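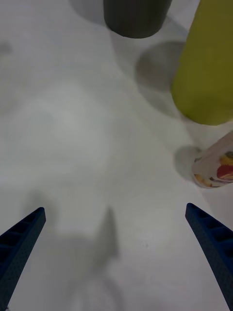

Went to the Kofler open day in April, and I've been arguing with people about it ever since, mostly with myself on the train home. So here is the argument, written down fast before I go off it.

Short version: the slow table at the back was the best thing there and hardly anyone stopped at it.

The front of the hall was what you'd expect. Big arm behind glass, boxes going from one pallet to another, loud music. People filmed it on their phones. Fine. It has been doing boxes for years and will go on doing boxes, and I've nothing against it. But I've seen it. So have you, probably.

The back table was Puvbridge's. White top, a few ordinary objects, an arm with a pair of dark blue fingers on it, ribbed along the inside like a little ladder. A green cylinder, a dark grey one, a small cup with a bright pattern lying on its side. That's it. A screen next to it showed the view from down at the wrist, fingers and all, and I ended up watching the screen more than the arm.

The cup is what got me. Anyone can pick up a cup that is standing up — well, any robot on a stand at an open day can. A cup on its side is a different job. Where do you hold it? Which way is up? Does it roll when you touch it? My niece worked this out at a year old and threw it at the wall. The arm took the best part of a minute over one go, got it wrong, backed off, and went in again from the other side. Second go it had it. The man next to me said "is that all" and wandered off to the coffee.

Yes, that's all! That is the whole point of the thing.

We've got into a bad habit of judging these machines on speed. The leaflet from Gristard, two stands along, had 50 picks a minute in huge type on the front. Nothing about what was being picked. I asked. Same carton, same place, every time. Turn the carton round and a light goes on and somebody has to walk over. Useful, sure. But a number like that tells you about the carton as much as the robot, and I'd like to see the other number printed next to it. How many times did somebody walk over?

Puvbridge, to be fair to them, had theirs up. A sheet of A4 stuck on with tape. 50 tries that morning, 38 good. I stood there thinking that is a terrible score and also the only honest bit of paper in the bulding. You could ask what had gone wrong with the rest and they'd tell you. Slips, mainly, and one they couldn't explain. When did a stand last tell you it couldn't explain something?

Now the other side, because there is one. A friend who buys kit for a packing firm says I'm being soft. She can't buy an arm that gets it right most of the time. She has orders to get out. She also says, and I think she's right, that tables like that one are too kind — plain white top, hardly anything on it, plenty of room for the fingers. Her benches are covered in tape and labels and somebody's lunch. Put it in there and see.

I agree. I'd love to. But I'd still take the table over the glass box as the thing to show the public, and especially the school groups, who got marched past the back in more than 2 seconds but not by a lot. Kids came out of there thinking robots are fast and never wrong. Wrong lesson. They'll meet these things at work one day and they ought to know what it looks like when one is unsure.

The Grustine people had a talk on at three about trust. Slides, graphs, the word "journey". I left halfway. You don't get trust from a talk. I got a bit of it from watching a machine miss a cup and have another try, with the score on the wall where I could read it.

So, a request to whoever plans next year's. Move the slow table to the front. Put some chairs by it. Turn the music off, or at least down. Tape up the scores for everybody, Gristard included, and make them say what counts as a miss. Then let people bring something from their bags and put it down in front of the arm. Keys, a glove, half a sandwich. It'll fail at lots of them and that's fine, I'd queue for that.

And more coffee, they ran out by two.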